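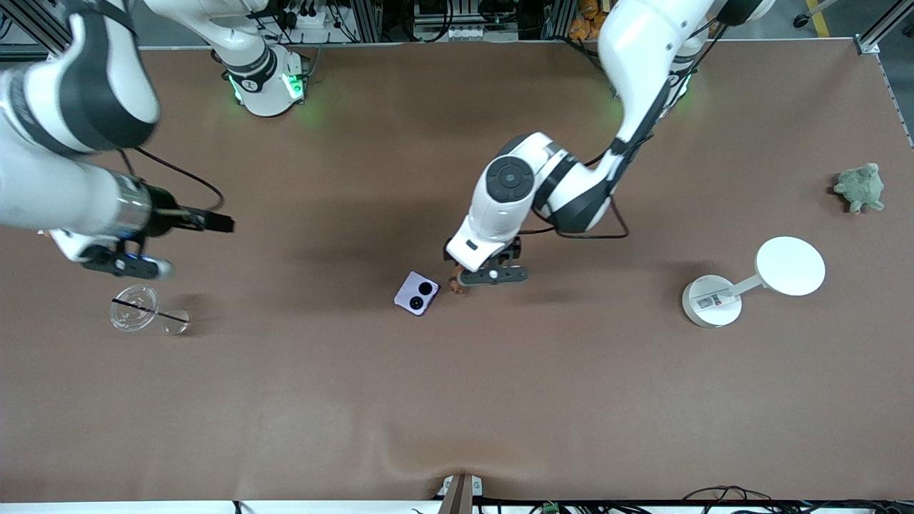 The big brown table at Plindar, with a lilac flip phone and two clear plastic cups.

I'd come to talk to Sânziana Dinu about clutter, and within a minute we were talking about cups. She blames them for most of what goes wrong on a shared table.

"The clear plastic ones are the worst," she told me. "You look straight through them! I've knocked over more of those than I'd like to admit, and I'm the one who's supposed to be tidy."

Sânziana has been sorting out workrooms for 20 years, first with her brother Radu and now mostly on her own, and I'd pictured someone with labels and a stern look. She's much more fun than that (and her own desk, she says, is a disgrace in October, when all the paperwork comes in). Her rule for a table is that you clear it from one side to the other and you don't skip around. "People grab the interesting thing first. Then they're holding it and they've got nowhere to put it, so down it goes again."

So what about phones? I asked because mine lives face up next to whatever I'm doing, usually under a sandwich. She laughed at me for a while.

"A flip phone I can forgive – at least it closes. And a purple one on a brown table, you can find that. My old one was black, and I once spent a whole lunch hour looking for it with Brândușa calling it over and over. It was on silent."

She likes a big surface, though she knows it's a trap. The one she had before was narrow and cost her 400 at a clearance sale, and she still misses it a little. "You couldn't leave anything on it. There wasn't room to be lazy."

I wanted to know what she does with small stuff, the odd little brown bits and pieces that don't belong anywhere. A tray, she said, and you empty it before you go home. Does she always empty hers?

"No," she said, and went off to make us coffee. In mugs.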